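Keeping fit by swimming when the pool is closed

Posted by Misaki Arai

I swim 35 lengths every Wednesday at the Hamada pool, but in September it closes for repairs. I am not a fast swimmer and I have never had a coach. I would like to keep my breathing and my shoulders in good condition until it opens again. Is running enough, or do I need something for the arms? 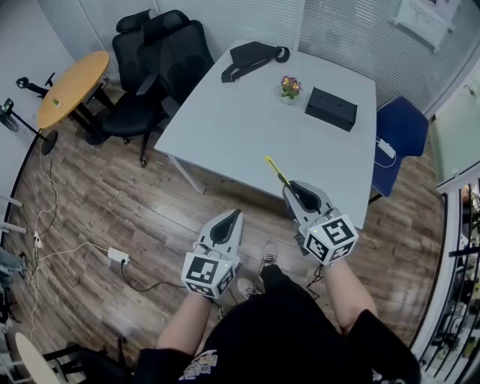

I should add that my knees are a little weak, so long runs on the road are difficult for me. I have a rubber exercise band at home and a small mat.

Posted by Prastis

Running will keep your breathing, but it does very little for the shoulders. I had the same problem last year. I used the band three mornings a week – slow pulls, elbow high, as in front crawl – and walked fast uphill on the other days. When I came back I could swim 1,000 metres without stopping, only slower than before.

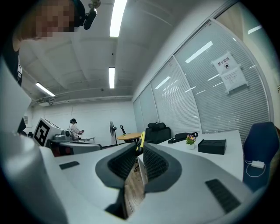

Hand-held gripper, with the wooden floor behind.

Please begin with few repetitions. My mistake was to do too many in the first week, and then my neck was stiff for days.

Posted by Emudis

just use the rowing machine, it is the same thing more or less. 4,000 m and you are done
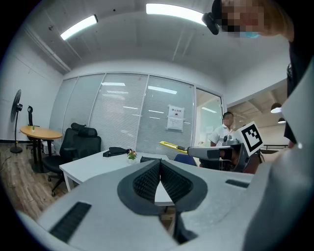 Posted by Videro

I don't agree that rowing is the same, the pull is quite different. But it is kind to most knees if the seat is set well. Try 2 short sessions a week and see how they feel the next day. Also ask at the pool desk, mine gave out tickets for another pool while ours was shut.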